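Dondik Neighborhood Library Board
Regular meeting, Tuesday, 7:00 pm, upstairs room

Quorum met. Minutes from last time approved, one fix: the Sirkach branch closes at 6, not 5.

1. Budget
Book sale brought in $1,587. Goal was $2,000. Shortfall $413, carry over to spring. Paperbacks did fine, hardly any takers for encyclopedias. Motion to recycle the encyclopedias, passed, one opposed.

2. Reading room, Sirkach
Long talk. Walls need paint, carpet is done for. Two looks were passed around: all white, or white with some wood on the back wall. Wood preferred by most. Concern about glare off shiny walls for older readers. Matte finish to be priced.

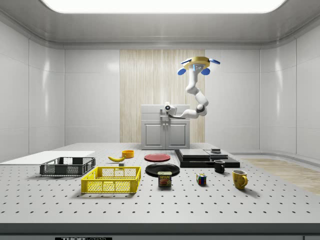
White wall panels with light wood-grain center section, computer rendering.

Okabe quote came in, Fledetti still hasnt sent theirs. Table untill both are in hand. Do not sign anything.

3. Card drive
463 new cards since September. Mostly kids, school visits helped. Middle school wants a second visit in February, yes if the van is running. Question about cards for people just over the town line. Same answer as before, proof of work or school in town.

4. Late fees
Went around on this again. Kids' fees dropped already, now adults? For: people stop coming back over a few bucks. Against: DVDs never come home. Straw poll close. Back on the agenda next month with numbers from the front desk.
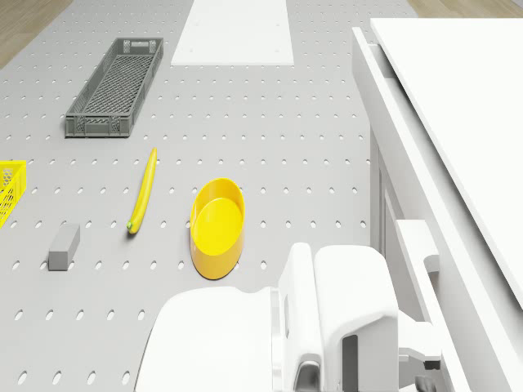
5. Building
Back door sticks. Book drop jams when its full, empty it twice on Sundays. Furnace filter changed. Roof over the kids corner dripped again after the last rain, bucket in place, roofer called 2 times, no call back. Try the other one.

6. Public comment
Request for more large print westerns. Request for quieter story time (noted). Complaint re: parking on the Dondik side during church hours, not our lot, pass to town.

7. Other
Keys: three sets out, one not signed for. Please check your drawers.
Snack sign up for open house going around, still need cups and ice.

Adjourned 8:40 pm. Next meeting same room, bring the fee handout.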